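About Us > Who We Are > Our Approach

Drerkthorpe Home Services provides tidying, sorting and packing assistance to private households. The company was founded by Birsen Aksoy and now employs 30 trained organizers, who serve 300 households each year from offices in Urnosel and Bhat.

Our work begins in the rooms where people live. Bedrooms account for the larger part of our appointments, and clothing for the larger part of each bedroom. Every garment is sorted by its owner's instructions – to keep, to mend, to donate or to store – and nothing leaves the home without written consent. Items selected for storage are folded, labeled and listed on an inventory sheet, and a copy remains with the household.

New organizers complete 20 supervised visits before accepting appointments of their own. Training is directed by Orhun Dağdelen at our Urnosel office. 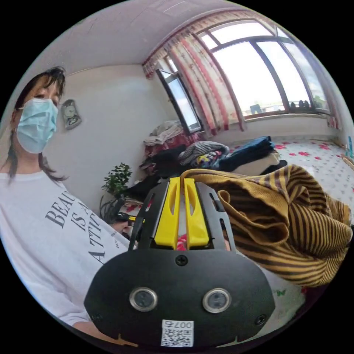
By Şükran Çınar, Office of Client Relations

A cluttered bedroom with clothing in piles is a familiar starting point for our staff. Organizers work from the bed outward, clearing one surface before proceeding to the next. Requests for a first visit are received at either office until 4 p.m.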